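About Tanmont

Reading time: 4 minutes

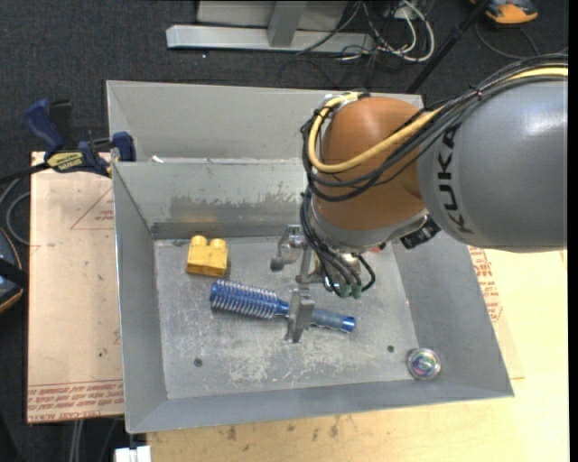 Sheet-metal bin on a work table, with a hairbrush under the gripper.

Tanmont supplies refurbished laboratory balances, weighing scales and calibration weights to schools, small manufacturers and independent test houses. The company also repairs and recalibrates equipment bought elsewhere, provided that spare parts can still be obtained. It has traded for 27 years from the same site on the Guvby estate.

What we do

Work falls under three headings: refurbishment, calibration and hire.

Refurbished balances make up the larger part of sales. Used instruments are bought from laboratories that are closing or replacing their equipment. Each one is stripped, cleaned, fitted with new feet and a new level bubble, and left switched on for a full day before adjustment. Load cells are replaced when drift over that period exceeds the maker's stated limit. Instruments that cannot be brought back within limits are broken for parts and are not sold at a lower grade. We do not offer a "sold as seen" category.

Calibration is carried out either at Guvby or on the customer's premises. For balances reading to a tenth of a milligram or finer, we recommend a site visit. These instruments are sensitive to local gravity, draughts and the stiffness of the bench, and a certificate issued in our building says little about how the balance will behave in yours. For platform and counting scales the difference is small, and it is usually cheaper to send the scale to us.

Hire is available by the week. The hire stock consists of 239 instruments, mostly bench scales between 3 kg and 30 kg, with a smaller number of crane scales and moisture analysers. A hire unit leaves with a certificate dated within the previous six months, a mains lead and a printed one-page guide.

How the company is organised

There are two workshops. The first handles mechanical work: pans, housings, feet, levelling screws and pivots on older two-pan balances. The second is temperature-controlled and is used for adjustment and calibration only. Instruments rest in the second workshop overnight before any reading is recorded. Visitors are welcome in the first workshop by arrangement. The second can be viewed through the corridor window, as an open door disturbs the readings for up to an hour.

Krishnan, our stock and job-tracking system, was written in-house. Every instrument is given a number on arrival and keeps it for life, including after sale. If a balance comes back to us nine years later under a different owner, its earlier test results are still attached to the record. Customers may ask for a copy of the history of any instrument they own. Records contain readings, part numbers and dates — they do not contain the names of previous owners.

The Plikar range

Plikar is the name used for our own calibration weights. These are turned from stainless steel bar, adjusted by polishing, and supplied singly or in boxed sets from 1 g to 2 kg. Slotted weights for school physics work are sold under the same name but to a wider tolerance, and are marked differently so that the two cannot be confused. Replacement weights for incomplete sets can be ordered by quoting the set number inside the lid.

Weights should be handled with the fork or gloves provided. Fingerprints matter at the smaller sizes. A weight that has been dropped should be treated as out of tolerance until it has been checked.

Schools

A fixed price list applies to schools and colleges and is revised each May. It covers annual checking of class sets, repair of common faults and part-exchange of balances with failed displays. The most frequent fault by a wide margin is overload damage from leaning on the pan. A clip-on overload stop is available for most models and takes a few minutes to fit.

Carriage

Instruments below 15 kg are sent by carrier in foam-lined cartons. Please keep the carton. Transit screws must be refitted before a balance is returned — the guide supplied with the instrument shows where they go. Damage caused by missing transit screws is not covered by the repair guarantee, which otherwise runs for 12 months on parts and labour.

Visiting and enquiries

The trade counter is open on weekday mornings. Parking is at the rear of the building, reached by the second entrance. When asking for a quotation, please give the maker, model, capacity and readability of the instrument, all of which normally appear on the rating plate underneath or behind the pan.

Page last revised October 2, 2021.

This site uses cookies to remember your basket and to measure page visits. Accept / Manage settings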